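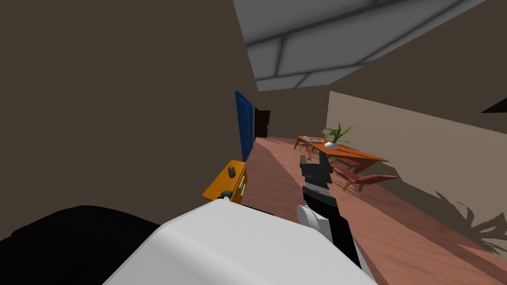

Clurkwood is an Australian mystery film directed by Leanne Lightfoot and written by Lightfoot and Declan Moynihan. It stars Aoi Wada as Misaki Oshima, a land surveyor sent to settle a boundary dispute in the fictional timber town of Gullstead, with Hideaki Nishimura as her former supervisor. The film was produced by Collach Pictures in association with Shimada Films.

Plot
Misaki is engaged by the Gullstead shire to re-establish the corners of a forestry lease last surveyed before the town's mill closed. Three of the original survey marks have been moved. Her field notes conflict with the plan held at the council office, and the shire engineer who signed that plan cannot be located. Her former supervisor travels to Gullstead and asks her to certify the old boundary. Misaki declines and walks the line alone, finding the engineer's vehicle in a flooded gravel pit inside the disputed strip. The final sequence shows her lodging an amended plan without comment.

Production
Moynihan wrote the first draft as a radio play in three parts. Lightfoot optioned it and restructured the story around the survey itself, removing a police subplot. The screenplay went through several further drafts, the last of which moved the setting from the coast to the interior.

Principal photography began in August and took 51 days, 20 of them on location in state forest. The council office interiors were built on a sound stage. Wada trained with a licensed surveyor and operated the theodolite in all shots. The gravel pit sequence was filmed over consecutive nights in an artificial tank, with the far bank added in post-production. Dialogue between Misaki and her supervisor is partly in Japanese, translated from Moynihan's English text by Nishimura.

The score, for string quartet and prepared piano, was recorded after picture lock. It is absent from the last reel.

Release
Clurkwood opened in Australian cinemas on 11/03/2026 in a version running 112 minutes. A longer cut, which restores a hearing before the land tribunal, was prepared for television. Both versions carry the same closing title, giving the lease number as 769.

See also
Gullstead (radio play)
Collach Pictures
Surveying in fiction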